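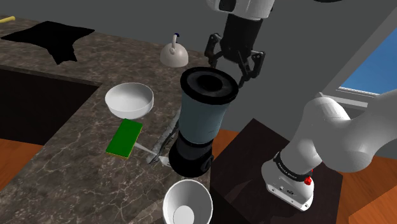 Updated November 14, 2018. Questions we keep getting about hosting a screening of *Wuncombe, Collect*. Typed fast between other things, so if something's unclear write and ask.

## The film

**What is it?**

Documentary. Families in Wuncombe paying for phone calls from the county jail. Directed by Getsemaní Sandoval, edited by Rutilio Cuevas, put out by Warkia (us). Most of the people you hear in it are mothers, a couple of grandmothers, one high school kid who keeps the family's phone budget in a spiral notebook.

**How long?**

Feature length. Plan an evening. If you have a hard closing time at your space, start early and cut the intro speeches, don't cut the discussion.

**What's the 1,636 at the end?**

Calls. One woman, one son, from the night he was booked until his case was dismissed. She saved every statement. Getsemaní went through the whole box with her at her dining table and that's the pile of paper you see in the last shot. People ask if it's a rounded figure or some kind of estimate. It isn't, they're all in the box.

**Is it only about phones?**

Mostly. Also bail, court dates that get moved, what happens to a job when you miss a shift for a hearing and then miss another. But the calls are the spine of it. We had a longer cut with a lot more courtroom and it was worse.

**Was everyone in it convicted?**

No. Most of the people on the other end of the line hadn't been convicted of anything when we recorded. They were waiting. Audiences miss this a lot, so if you're leading the discussion please say it out loud at the start.

**Is it hard to watch?**

In places, yes. There's no violence on screen. There is a call where a man learns his father has died and then the line cuts because the account ran out. People leave the room for that one sometimes. Let them. Put a chair or two in the hallway.

**Can kids see it?**

Up to you. There's swearing, plenty of it. Middle school and up has gone fine when there was an adult around to talk to after. Kids with a parent inside may take it very differently from the kid in the next seat, so please don't spring it on a classroom without notice.

**Which jail phone company is it?**

The film doesn't name it. Lawyers. Also Getsemaní felt that if we named one, people in other counties would say "oh, ours is different" and go home.

## Booking

**How do I book it?**

Email the screenings address with your date, your city, the kind of space, and how many seats. We'll send an agreement. Sign it, send it back, done. Phone works too but we're bad at voicemail.

**What does it cost?**

Sliding. Families groups, reentry groups, houses of worship, public libraries: $30. Colleges and anybody with a film budget pay more, ask for the sheet. If thirty is too much just say so, you don't have to explain and we wont ask for paperwork.

**Can I charge admission?**

Yes if the money goes to a commissary fund, a bail fund, a family's phone account, something in that line. Put it in the agreement where it says "proceeds." If you want to charge and keep it, that's a theatrical booking and it's a different conversation.

**How far ahead?**

Two weeks minimum. We've done it faster and it was miserable for both sides.

**My date is in April. Problem?**

Probably fine but book now. April fills up, a lot of campuses and churches do their justice programming then, and the director can only be in one place at a time.

**Can I just show it off Dovum?**

No. The Dovum rental is for your own living room. It doesn't cover a public showing, even a free one, even in a small room. You and six friends on a couch, go ahead. A flyer on a lamppost means you need the license. Same film, same picture quality, but the agreement is what lets us pay the families who are in it.

**Do the families really get paid?**

Yes. A share of every booking, split evenly, sent out twice a year. It was agreed before shooting started and Rutilio will happily bore you about how it works.

**Can I screen it inside a jail or prison?**

We'd love that. It's been approved in some places and turned down in others and we've never managed to guess which. Ask us for the discs without the paper sleeve, mailrooms reject the sleeve. No fee for inside screenings, ever.

## Tech stuff

**What do you send?**

Download link, or disc, or both. Tell us which. The link runs out after your date so don't leave it to the afternoon of. Discs come in a pair, same thing on each, one's a spare.

**Do I need a good projector?**

Any projector. Put the money and the worry into sound. Half this film is phone audio, recorded off the line, and it's thin and crackly because that's how the calls are. Laptop speakers will lose it. Borrow a real speaker, put it up near the screen and off the floor, and test with the second chapter, which is the quietest.

**Some of the sound drops out around the middle. Is my file broken?**

Nope. The line drops. There's a long silence and then a recorded voice. If the *picture* freezes too, then it's your file, write us.

**Captions?**

English and Spanish, both on the disc, both in the download. We ask that you leave the English ones on for everybody. Even people with perfect hearing lose words in the calls.

**There's a scene without subtitles. Mistake?**

The grandmother praying in the car. She asked us not to translate it. We didn't.

**Can I show only a clip?**

For a class or a council meeting, yes. Prantl, the short, was made for exactly this. It's cut from the same material, follows one family only (the Prantls, hence), and it'll fit inside a class period with time left to talk. Ask for it by name. Please don't make your own excerpt from the feature, we've seen people cut a scene right before the part that changes what it means.

## The discussion after

**Do I have to have one?**

Not in the contract. But please. People come out of it angry or crying or both and sending them straight to the parking lot feels bad.

**Can Getsemaní come?**

Sometimes. You cover travel and a bed, she doesn't need a hotel. No speaking fee for groups on the $30 rate. She can also do a video call, camera on a laptop, works OK if somebody repeats the questions into the mic.

**And Rutilio?**

He'd rather not talk on a stage. He'll do small groups, film students especially. Ask him about the sound and clear your evening.

**Who should be on the panel?**

Somebody local who has paid for those calls. Start there. Then a public defender if you can get one, they're busy, ask early. An elected official in the audience does more good than one on the panel, in our experience, they hear more when they aren't holding a microphone.

Pay your panelist. Gas money and child care at the very least. Asking a mother to come tell a room about the worst year of her life for a bottle of water is not ok.

**What if somebody in the crowd says "well, don't do the crime"?**

Happens at a lot of showings. Don't panic. Go back to the not-convicted-yet point, and ask what the kid with the notebook did. Then move on to the next hand. You're not going to win that one in front of a room and the panelist shouldn't have to try.

**Is there a guide?**

Yes, 2 pages, comes with your link. Questions on the front, how to look up your own county's phone contract on the back. Contracts are generally public records. The guide has a sample request letter you can copy, change the county name and send. If you get one back, send us a scan, we're keeping a folder.

**People want to do something right after. What do I tell them?**

Depends where you are. Find the local group before the screening and give them a table by the door. If there's no group, the sign-up sheet is how you start one. Leave pens, more than you think.

We'd stay away from handing out petitions nobody local wrote. Ask the families what they're asking for. Often it's smaller and more specific than what we'd of guessed, like a working phone in the intake area, or calls allowed after a night shift ends.

## Everything else

**Can I put the poster on my flyer?**

Yes, poster and stills come with the booking. Don't crop the faces and don't put bars over them. We've seen it. It was a church bulletin and they meant well.

**Can I record the Q&A?**

Ask every person on the panel, separately, beforehand. Some have open cases in the family. If one says no then it's no.

**I'm a teacher, can my library buy it?**

Yep. Institutional copy, good for classroom use as long as the disc lasts. If it gets scratched send us a picture of it and we'll mail another.

**I think my cousin is in the film.**

Write to Getsemaní directly, put "family" in the subject line. She answers those first.

**Are you making another?**

Shooting now, slowly. It's about the bus that goes out to the state facilities on visiting days. No date, no title, please stop asking Rutilio.

**I sent an email and heard nothing.**

Send it again. Check that you spelled Warkia right, the version with a C goes to someone else and they've been very patient.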